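What Is on the Table: Small Packages, Part One
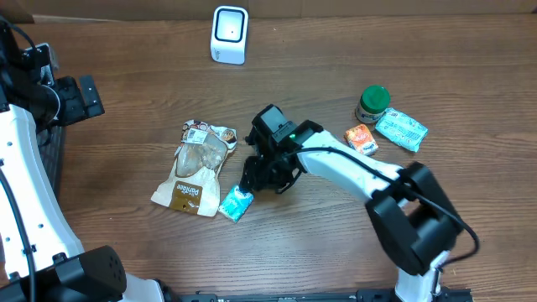

Gallery / Packaging and Everyday Things

My name is Volker Wiegand and I collect packages. I do not mean rare ones. I like the ones which are in every kitchen drawer and every coat pocket, and which go in the trash the same week. I worked 19 years in a print shop, at Holtar, where we made labels and folding cartons, and after this time a person cannot look at a snack bag in the normal way anymore. My wife says I read the bag longer than I eat from it.

This page is the first of the new series. The older pages were sorted by material, paper with paper and plastic with plastic. Several visitors wrote to me that this was boring, and I think they were right. Now I put different things together on one brown wooden table, as they would lie after shopping, and I write a few words to each. The picture at the top belongs to all the notes on this page.

The snack bag
It is the biggest of the things I write about here. The middle is a clear window, so the customer sees the pale contents before he pays. I always find this an honest way to sell food. There is a brown panel at the lower part with white script letters. I read "Parlifee", but script is hard to read on a bag with folds, so please do not take my spelling as certain. Brown and white come again in the band at the top, and there is a small barcode label too. In the print shop we liked such bags, since two colors are easier to keep the same from the first roll to the last.

The light-blue packet
Pocket size, with pale aqua and white printing. I take it for tissues. Almost every maker of tissues I know uses these colors, and I once asked my old colleague El Idrissi about it. He answered that blue looks clean and white looks soft, and that no customer ever complained about it. I have 48 tissue packets in my boxes at home and the blue ones are by far the most.

The jar with the green cap
A small round jar with a screw cap in a very bright green. The body is cream or beige, I cannot decide. For me the cap is the best color on the table. With a jar like this you find it again in the cabinet without your glasses, which is a real advantage at my age.

The little orange one
Orange and white, close to the jar. It has the size where a designer must decide what he leaves out. When I was at Holtar we had to put the text in 7 languages on a carton not much bigger than a matchbox, and the customer still wanted his logo larger.

About the next pages
In July I will add a page with tea boxes, and after it one with soap wrappers, many of them from a drugstore in Orton which is closed now. The owner, Mrs. Bosska, gave me a full drawer of old stock, and I am still sorting it. When the gallery has 100 packages I want to make a small printed booklet.

If you know the name on the brown bag better than I do, please write to me with the contact form. Corrections of my English are also welcome.

Last change to this page: May 25, 2019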